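Pre-event check, console freeplay room, Greltilik Games Night
September, filled in before doors. Comments under each line. OK / FIX / RECHECK.

POWER

Wall outlets, left side – OK
All tested with the lamp. Third one along is stiff, push till it clicks.

Wall outlets, right side – FIX
Cover plate cracked on the one by the fire door. Taped off, do not use. Zadatlow stations moved one bay over so the numbers on the floor plan are wrong now. Go by the stickers.

Power strips – RECHECK
No strip plugged into another strip. Found one doing exactly that behind the fighting game setups, pulled it. Somebody will want it back for phone charging. No.

Handheld charging shelf – OK
Original chargers only. Two swollen battery packs taken out and put in the metal tin, tin is outside by the bins, not in the office. Need to go to the drop-off.

CABLES AND FLOOR

Walkway between rows – OK
400 square feet of open floor on the plan, rug included. Feels like less once the beanbags are out. Keep beanbags off the yellow tape.

Cable covers – FIX
3 short. Long one across the Zaltumura tournament lane is fine. Gaffer tape on the rest for tonight, both edges, not one strip down the middle like last time.

Controller leads – OK
Wireless on the front row, wired at the back. Wired ones must not cross a walkway. If a kid wants to sit further back, move the chair to the side, dont stretch the lead.

SCREENS AND MOUNTS

Big screen on rolling stand – OK
Wheels locked, all four. Checked the bolts by hand. Stand does not get moved with the screen on, ever, get two people and take it down first.

Small TVs – RECHECK
Straps on all but one, the old silver set. Buckle snapped. It's at the back of the table against the wall for now. New strap before the next event or it stays home.

Projector – OK
Fan is loud but air vents are clear. Lamp hours fine. Title card for Nyberg is on a loop, brightness turned down a notch.

Flash warning sign – OK
Printed big, at the door and next to the Zadatlow stations. That game has strobing in the boss fights even with the effects on low. Reduce flashing setting switched on, checked on every save profile. Check again after updates, it reset itself once.

VR CORNER

Play area – FIX
Boundary redrawn, old one ran straight into the radiator. Mat down. Spotter stands outside the mat, not on it. No spotter = headset goes in the case.

Headset foam – OK
Wiped. Two spare covers in the drawer. Wrist straps on, both hands, no exceptions for adults.

Session limit – OK
Ten minutes then off, seated for five after. Sign is up. People argue about this one more than anything else on the list.

DESKS AND CHAIRS

Desks – OK
Wobble test done on all of them. Corners felt by hand for splinters and chips. Cable holes need to be clear, no drinks anywhere near them. Drinks go on the side shelf, lids on.

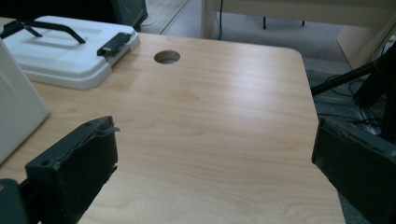
Chairs – RECHECK
One gas lift sinks. Tagged and turned to face the wall. Folding chairs are fine but not for the racing setup, pedals push them backward. Use the heavy one.

Racing wheel clamps – OK
Tightened. Force feedback down to half for under twelves. It was set to max again, no idea who.

CROWD AND EXITS

Room limit – OK
100 people on the sign, count at the door with the clicker. Nyberg demo will pull a line, so line goes down the hallway wall and leaves the bathroom door clear.

Fire door – OK
Opens clean. Swag boxes were stacked in front of it, moved to the closet. Check once more at 6:45 pm.

First aid kit – FIX
Bandages ok, cold packs used up, burn gel out of date. Buy before doors.

Extinguisher – OK
Pin in, needle in the green. Tag is current.

Volume – RECHECK
Had to shout over the Zaltumura menu music during setup. Main speaker down, headphones for the rhythm game. Wipe headphones between players, wipes are in the blue tub, refil is under the sink.

STILL OPEN
Outlet cover. Cable covers. Strap for silver TV. Cold packs and burn gel. Sinking chair to the dumpster or get the part. VR boundary needs a second look once the mat has people standing round it.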